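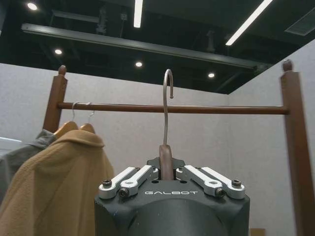
Software Engineer, Manipulation Planning and Control

Flasteveck is hiring one engineer for the garment handling group. The position is full time and on site, starting in September. You will report to Rhodri Gape, who leads planning and control.

The group maintains Skiter, our motion planning and control stack for two-arm manipulation. Current work is on hanging, removing and sorting clothes on ordinary racks. A hanger hook has to clear the rail, rotate into line and come down without catching its neighbor, and the load below it swings while the arm moves. Our planner treats the garment as a bounded disturbance — adequate for a jacket, poor for a long coat.
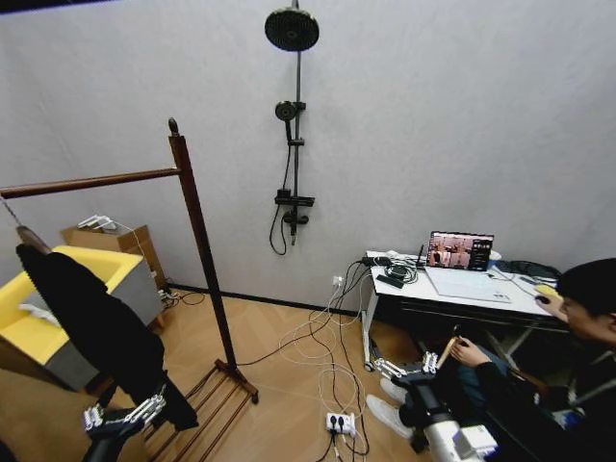
The controller runs at 200 Hz. Wrist and head camera streams arrive later and at uneven intervals, and a good part of the job is deciding what the arm should do in between. Operator sessions are recorded with Sekent, our in-house logging and replay tool. The regression set holds nearly 900 sessions, and every planner change is replayed against it before merging.

What you will work on

Collision checking between hangers, rail and fingers, with a planning budget of 50 ms per query.

Hook pose estimation from wrist cameras, including thin metal parts under mixed lighting.

Handover logic for tasks where both grippers work at the same rail.

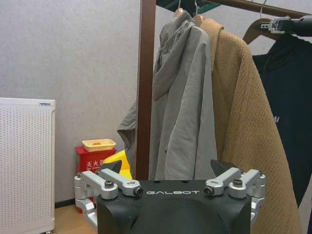 Requirements

Solid C++ and working Python. Experience with trajectory optimization or sampling-based planning on real hardware. Ability to read a timing trace and find the dropped message. Familiarity with contact-rich manipulation is useful but not required.

How to apply

Send a resume and one code sample of at most 400 lines to the hiring desk, with the reference Hsu in the subject line. Shortlisted applicants get a paid take-home task built on Sekent replay data, followed by a half day on site.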